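Trastby Stovetop Kettle, 8-cup
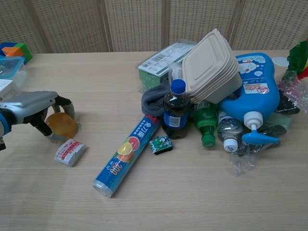 Cling wrap in a long blue box, on a light wooden table.

Plenty of kettles will boil water. Some of them will also talk to your phone, glow in the dark and need a software update before breakfast. The Trastby whistles, and it stops when you lift it off.

It holds enough for 8 modest cups or four of the sort people with desk jobs drink. The spout is wide, so it pours fast into a teapot and rather too fast into a filter cone. If you are the kind of person who weighs coffee beans, you want our gooseneck, the Tanui, and we say that with love.

The lid is a snug fit. It will feel too snug for the first week - twist and pull, don't yank. The handle stays up by itself, but turn your flame down if it licks round the sides, or you'll be reaching for a tea towel.

Specification
Body: stainless steel, brushed
Base: suitable for gas, electric and induction
Weight empty: 1,342 g
Whistle: yes, and you will hear it upstairs
Dishwasher: no
Colours: steel, cream, a green we call Flallwood

Looking after it
Empty it at night. In a hard water area, descale once a month with white vinegar and water in equal parts, boil, leave for an hour, then rinse twice unless you enjoy a pickled Earl Grey.

Spares
Whistle caps and lid knobs are kept in stock. Quote part 331 for the cap. Handles are fitted by us, as the rivets need a press and a bit of swearing.

What buyers say
"Boils quicker than my old one and is a good deal ruder about it." - Esperanza Crenshaw
"Lovely pour. The dog has left the room." - Jailson Falcão

Price: £70, delivery included on the UK mainland. The green is back in stock from February 2025.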